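# Reprinting Editorial Cartoons: Frequently Asked Questions

Curnino Syndicate handles reprint permissions for the political cartoonists on its roster. The answers below apply to all requests received after 29/05/2005 and replace the earlier guidance sheet.

**Who may request a reprint?**

Any newspaper, magazine, school, publisher or individual. Requests from political campaigns are accepted, but they are sent to the cartoonist for a decision and may be declined without a stated reason.

**What does a single reprint cost?**

The fee for one use in a publication with a circulation under 500 is $27. Larger publications and textbooks pay $152 per cartoon. Subscribers to the Rilia weekly package pay no separate fee for cartoons released during their subscription.

**May I change the caption or crop the drawing?**

No. Cartoons must run whole, with the signature and the original caption. Translation of a caption is permitted once the wording has been approved in writing. Black-and-white printing of a color cartoon does not need approval.

**Our readers have complained about a cartoon. Will the syndicate respond?**

Letters may be forwarded to the editorial desk, where Leopold Schwaiger reviews them. The syndicate does not apologize on behalf of a cartoonist, and it does not ask cartoonists to withdraw an opinion. Errors of fact — a wrong date, a misattributed quotation — are corrected, and a revised file is sent to all subscribers.

**Can I pick which side of an issue I receive?**

Subscribers to Rilia receive work from the full roster. Editors who want a single cartoonist should order through Marras, the individual feed.

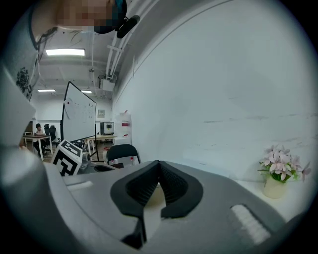
**How do I cite a cartoon from the archive?**

Give the cartoonist's name, the year of release and the archive number, for example "No. 3603." Archive numbers appear on the permission letter.

**Are older cartoons about past elections available?**

Most are. Work released before the archive opened in September 1988 must be scanned from the original, and delivery takes longer.

**Whom should I contact?**

Write to Kevin Ní Mhurchú, Permissions Office. Please include the title of your publication, its circulation and the intended date of use — requests without a date cannot be processed.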